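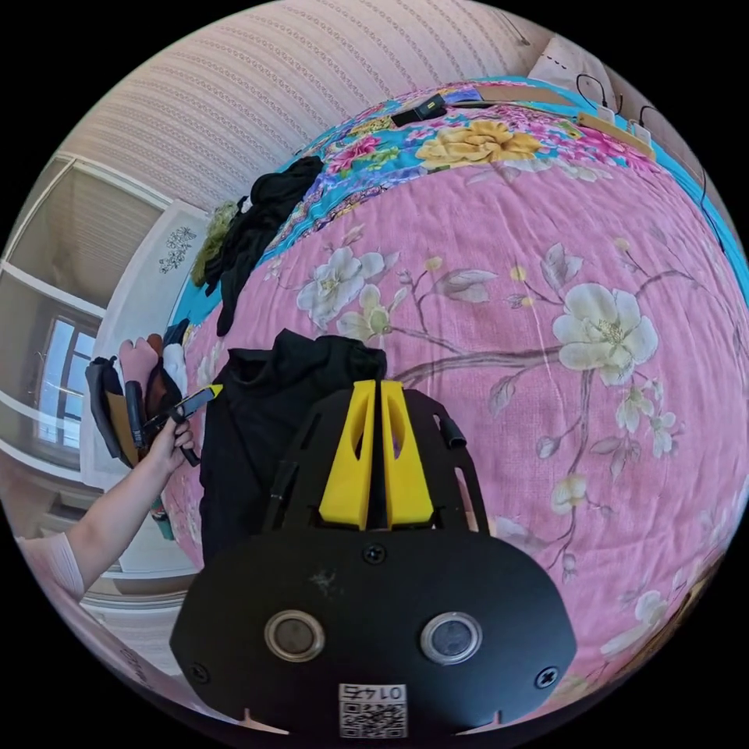

The Trirden open day began at ten with a safety talk, a waiver and a biscuit. Gavin Cowie gave the talk. He has delivered it often enough to pause for laughs that no longer come.

I'd pictured an arm the size of a ute throwing car doors about. Trirden works on laundry. Its grippers are held by people, one in each hand, and the job at hand was a black T-shirt on somebody's flowery doona. The company wants 400 garment sessions before winter and had got to 39, a figure Gavin offered with the cheer of a man well behind.

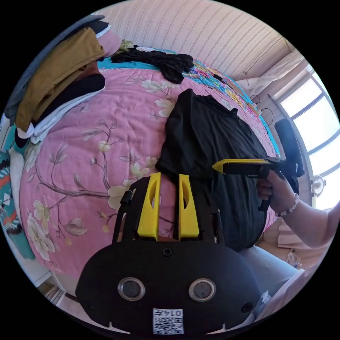

Two grippers, one T-shirt and a good deal of magnolia.

Catherine McIver, from the software side, let me have a go. The trigger is easy. Picking up one layer of cotton when you'd like one layer of cotton is harder, and I got hold of the doona twice. She wrote something down.

Parking is behind the Clasen building, 3 bays only, and Ferkow staff had two of them. The next open day is in April. Bring your own biscuits.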